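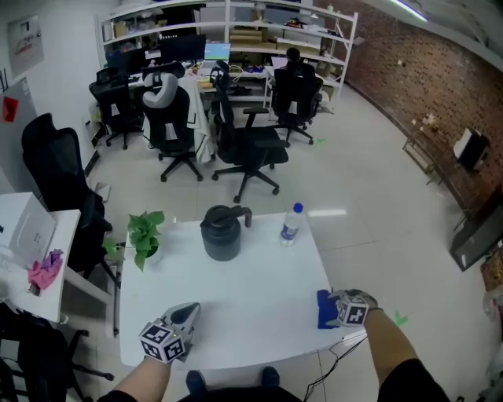 Cundora is seeking participants for a study of tracking faults in glove-based robot teaching at its Rulside office. In October, a robot arm trained on recordings from the gloves closed its gripper early and tipped a full container. No one was hurt, but work with the arm was suspended. A review found that the recorded hand position had drifted during several sessions. Participants will wear a pair of gloves, each fitted with a white cube printed with black marker patterns, and will handle everyday items such as a kettle and a water bottle at a white table. The robot arm will remain powered off throughout.

Applicants must be 18 or older and have full use of both hands. No technical background is required. Each participant will attend 3 sessions and will be paid 70 per session. Participants may stop at any time and will be paid for any session they have begun.

Applications should be sent to the Pawlak study desk at Cundora, with a note of any skin sensitivity to glove fabrics. Posted 2022-11-12.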